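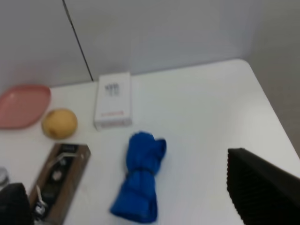

Attachment 1 – table top as reported, items still on it

Ticket 106
Category: Furniture and fittings
Item: White table, Teltevex range, rounded corners
Location: Lowther building, first floor break room
Status: Closed

We use cookies to remember your login and to see which help pages are read. Accept all / Manage settings

Problem as reported
The table against the back wall rocks when anyone leans on it. Round things roll towards the wall. The yellow fruit has ended up at the back next to the pink plate twice this week, and a pen went down behind the table and had to be fished out with a ruler. It started after the room was rearranged in August. Can somebody look at the feet, or swap the table for the one in the Landis room?

Reply 1, facilities desk
Thanks for the photo. Before we swap anything, please try the following:
1. Clear the table completely. That includes the white upright box at the back and the brown package with the metal tool in it.
2. Press down on each corner in turn and note which ones move.
3. Pull the table 12 cm away from the wall and press again.
4. Tell us whether the floor under it is carpet or hard flooring.

Please don't put folded card under the feet yet. It makes it harder to tell what is wrong.

Reply 2, reporter
Cleared it. The box and the package are on the windowsill and the blue cloth thing is on a chair. If they belong to anyone they have until the end of the month, then they go in lost property.

The front right corner goes down when pressed and the back left comes up. The other two don't move. Pulled out 12 cm it still rocks, but less. Hard floor. There is a strip of trunking low down on the wall and I think the back edge of the table was catching on it.

Reply 3, facilities desk
That sounds like two faults. The trunking is pushing the back up, and one foot is set wrong. The feet on this table screw in and out by hand. Turn the front right foot anticlockwise, one full turn at a time, and press the corner after each turn. Stop when it no longer moves. If you get to 6 turns and it still rocks, stop anyway and we will send someone, as the thread is short and the foot can come out.

Reply 4, reporter
Four turns did it with the table pulled out. Pushed it back against the wall and the rocking came back, so the trunking is part of it. I have left a gap for now. The downside is that things will keep dropping behind it.

Reply 5, facilities desk
Understood. We have two Drerkus wall spacers left over from the kitchen job. They stick to the back edge of the table and sit above the trunking. Left at reception with your ticket number on the bag. Wipe the edge first and leave the glue overnight before pushing the table back.

Reply 6, reporter
Spacers on, left until 9 this morning, table pushed back. No movement at any corner. Put the fruit in the middle and it stayed where it was. Tried it again near the back edge – same result. There is still a slight slope if you put a level on it, but I think that is the floor.

Most of the items have gone back on the table. The fruit has a brown mark low down on one side and should be eaten or thrown out.

Closing note
Cause: front right foot too short, back edge resting on wall trunking.
Fix: foot wound out four turns, two spacers fitted.
Parts used: Drerkus spacer, 2.
Swap with Landis room table: not needed.
Follow-up: check floor level when the room is next cleared. Reopen this ticket if the rocking returns.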